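Zirkside Cold-Water Wash for Sports Kit, 3 Liter Jug

I started making this stuff for my own house, so let me get that out of the way first. Two kids in soccer, one husband who still plays in an over-40s league he has no business being in, and me doing all the wash with a drugstore detergent that made everything smell like a fake meadow with feet underneath. I mixed the first batch in a stockpot, ruined the stockpot, and kept going. Zirkside is what came out the other end, and this jug is the one most people buy.

It's a liquid. It has no perfume, no dye and no fabric softener in it, and the softener is the part I get emails about. Please don't add your own! Softener leaves a waxy coat on polyester, the coat holds on to sweat, and then you write to me saying your shirts still smell (I will be nice about it, but I will ask about the softener).

What you get

One jug, 3 liters, with a screw cap that doubles as the measure. The line inside the cap is a normal load. Fill it to the rim for goalkeepers, anyone who slides a lot, and anything that has spent the weekend in a closed bag. The jug is the same squat shape we've used from the start, so if you bought the wall hook last year it still fits.

Some of you asked for a pump top. We tried one from Jadora and I liked it, but it dripped down the side if you left it half pressed, and I couldn't live with that on my own shelf. So the cap stays for now.

How to use it on red and white shirts

Red next to white is the thing everybody worries about, and fair enough. My daughter's club changed over to red a couple of seasons ago and I had a whole January of pink collars before I worked out a routine. Turn the shirt inside out, cold water only, short cycle, and get it out of the drum the minute it stops. Sitting wet in a heap does far more harm than the washing does. Then dry it flat on something pale that won't give off any color of its own, with the collar folded down the way you want it to stay.

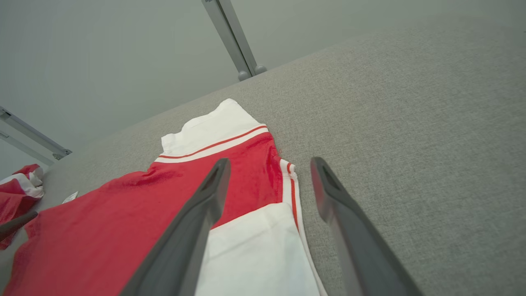

If the white has already gone pink

Don't put it in the dryer, whatever you do. Heat sets it. Soak the shirt in a bucket of cold water with two capfuls for a few hours, rinse, look at it in daylight, and do it again if you need to. I have had shirts come back on the third soak. I've also had one that never did, and it's now what I wear to paint the fence.

For collars with that gray line around the fold, put a few drops straight on the fabric and rub it against itself before it goes in the machine. Go easy near printed numbers. The iron-on kind can lift if you scrub at them.

What it won't do

It won't shift grass on its own if the stain is old. Use a stain bar first - the Lollero one is good and I stock it below - and then wash as normal. It won't do anything for cracked lettering either, and it isn't meant for wool or silk. Down jackets I honestly haven't tested enough to say.

From people who bought it

"Took the smell out of a bag of bibs I was ready to throw away. Wish the cap was a brighter color, I keep losing it." - Lucie Carrier

"Good on the home kit, so-so on socks. I use double for socks now." - Dwight Robichaud

I use double for socks too, Dwight.

Ordering

We pack orders in the morning and they go out by 3 in the afternoon. Ghislain Landry does the packing and he tapes the caps down, so you'll need scissors. Clubs can order a case of jugs, just email first so we can check what's on the shelf. If a jug turns up leaking, send a picture and I'll mail another one, and you don't need to return the sticky one.

Related items
Lollero Stain Bar, unscented
Zirkside Wall Hook for 3 Liter Jug
Gündoğdu Mesh Wash Bag, large
Zirkside Cleat and Shin Guard Spray
Spare Measuring Cap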